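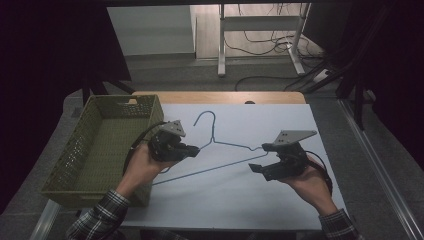 Two hand-held grippers and a blue wire coat hanger on a white work surface.

Carnel Service Manual Index, Version 2
Data card
Last revised: 11/09/2024

Summary

The Carnel Service Manual Index is a structured listing of repair and maintenance procedures taken from printed workshop manuals for Hotton light vans and passenger cars. It contains 2226 procedure records drawn from 88 manuals held in the Wilczyńska Collection at Prullerport. The Index is intended for restorers, librarians and researchers who need to find out which manual covers a given job on a given model.

The Index does not reproduce the manuals. Page scans and exploded drawings remain with the Collection and may be consulted on request.

Contents of the release

procedures.csv — one row per procedure
manuals.csv — one row per manual, with edition, language and shelf mark
torque.csv — 700 tightening values, linked to the procedures in which they occur
models.csv — model codes and the names under which each model was sold
CHANGES.txt — corrections made after the first release

All files are encoded in UTF-8 and separated by commas. Empty cells mean that the manual gives no value. A cell containing a single question mark means that a value is printed but could not be read.

Main fields in procedures.csv

procedure_id: permanent identifier, never reused
manual_id: key to manuals.csv
model_code: key to models.csv; multiple codes are separated by semicolons
system: engine, fuel, cooling, clutch, gearbox, rear axle, steering, suspension, brakes, electrical, body
title: heading as printed, including printer's errors
title_clean: heading in modern spelling
page_start, page_end: printed page numbers
special_tool: factory tool number, where one is named
supersedes: identifier of an earlier procedure replaced by a later bulletin

How the records were made

Headings and page numbers were entered by hand from the contents pages and then checked against the body of each manual. Where the two disagreed, the body was followed. Torque values were entered twice by different members of staff, and differences were settled by returning to the printed page. Units were kept as printed. A converted value in newton meters appears in a separate column and should be treated as a convenience only.

Supplements and dealer bulletins bound into a manual were indexed as part of that manual. Loose bulletins were left out of this release — their dating is still under review.
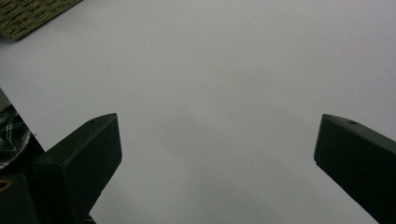
According to one comment received on the first release, the brake section was difficult to use for the long-wheelbase vans, as the front and rear cylinders had been filed under a single heading and the later bulletin on bleeding order could be found only by opening every record in turn. The comment also asked for the special tool numbers to be searchable without their hyphens.

Both points have been addressed. Front and rear brake procedures now carry separate identifiers, the bleeding bulletin is linked through the supersedes field, and a column named tool_plain has been added.

Known limitations

Coverage of diesel models is thin. Several manuals lack their electrical supplements, and wiring procedures for those models are therefore missing. Body repair is indexed at chapter level only. Model codes for export cars were assigned from the title page and may not match the chassis plate of an individual vehicle.

The Index should not be used as the sole source for safety-related work on brakes or steering. Users are asked to consult the manual itself before tightening or adjusting any such part.

Terms of use

The data files may be copied and adapted for any purpose, provided that the Carnel Service Manual Index and its version number are cited. These terms do not extend to the manuals, some of which remain in copyright.

Corrections

Corrections should be sent to the Index office at Prullerport with the procedure_id and the printed page number. A copy of the page is helpful where the edition differs from the one listed in manuals.csv. Accepted corrections are entered in CHANGES.txt and carried into the data files each July.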